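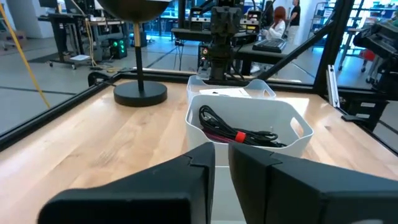
Will Hultville households pay less for broadband under the Zustico deal? Some of them will, for the first 15 months, after which the price goes wherever the company wants to take it.

That is my reading of the agreement the town council approved on 10/16/18, and I have been through the thing twice. The press release calls it "a new chapter in local internet." The contract itself is a lot less cheerful.

Under the terms, Zustico gets to use the town's utility poles and the old conduit under Skiltton Avenue. In return it will offer service to 2,091 addresses inside the town limits. Offer is the word to watch. The company has to make service available, but "available" is defined on page 2 as being within reach of a line "at standard or non-standard installation cost." Anybody who has asked a cable company for a non-standard installation quote knows how that tends to go. A family at the end of a long gravel driveway could be counted as served and still be looking at a bill bigger than their used car was worth.

The speed promise is no firmer. The ads that have been going up at the bus shelters since May say "up to" in small letters and the number in very big ones. The contract has no minimum speed at all. It says Zustico will use "reasonable efforts" during busy hours, and there is no penalty if those efforts come up short.
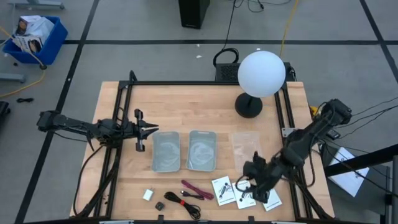

Supporters on the council say any competition is better than what the town has now, and there is something to that. Service on the east side has been poor for years, and the present provider has had little cause to fix it. But a second company only brings prices down if it sells to the same houses as the first one. The build map shows most of the early work going to streets that already have decent service. The east side comes in the last phase, and the last phase has no end date. The council was asked about that at the meeting and moved on to the parking item.

Then there is the exit clause. Either side can walk away with 90 days' notice. If Zustico leaves, the lines on the town's poles stay the property of Zustico, and the town cannot lease them to somebody else without the company's written consent. Pavlović, the outside firm that reviewed the draft, flagged this in its memo and suggested the town ask for a right to buy. The final version does not include one - or any sign that it was asked for.

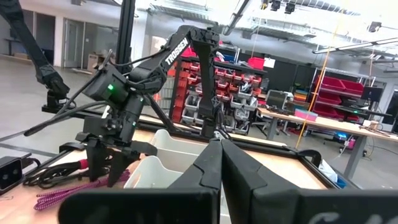 Velimir Petek told the council he would sign up the day the line reached his street, since he was tired of paying for a connection that quit every time it rained, and that people picking at the contract were welcome to come try working from his kitchen. He got some applause.

He may get his line. His street is in the last phase.

The sign-up period opens next month. The full agreement is at the town clerk's office, and residents can read it there during business hours. Copies are 25 cents a page.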